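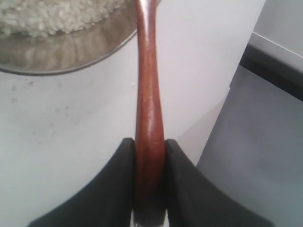 Kitchen skills and dry goods, progress to end of May

Report to Mostia small grants, from the Prirkside kitchen project. Sorry for the short notes, hall lease paperwork ate most of the month.

Spent so far: 1143 of the grant. Mostly bowls, wood-handled utensils, trays, one delivery of dry stock from Dudek. Receipts in the folder, two still to come.

Sessions: 32 run. Rice portioning is the one people come back for. Uncooked rice in a round metal bowl, wooden-handled tool, portion out, level, next. Simple, and it shows up bad habits fast (overfilling mainly). The handles are smooth and a bit scuffed in the middle, still fine, not asking to replace.

Packs out to Gamisberg: over 400. Target for the period was lower so we are ahead, but the spice packs are lagging. Reason below.

Spices. Moved to white trays on the white tables so spills get seen. They do get seen. Orange-red specks all over the floor of the tray, a few reddish brown ones on the table too. Wiping down between batches is now a written step and takes longer then we planned for.

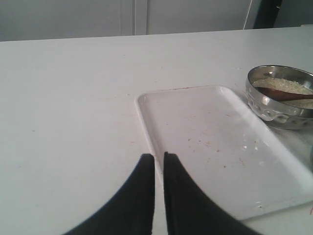
Page 2

Still to do: lids for the bowls, second set of trays so one can be washed while the other is in use, labels (printer agian).

Sign-ups for next period stand at 41. Can't take all of them at the one sitting, so we want an evening slot, 6 pm start. Need a yes from you on the extra heating cost before we advertise it.

Balance sheet to follow once Dudek sends the last invoice.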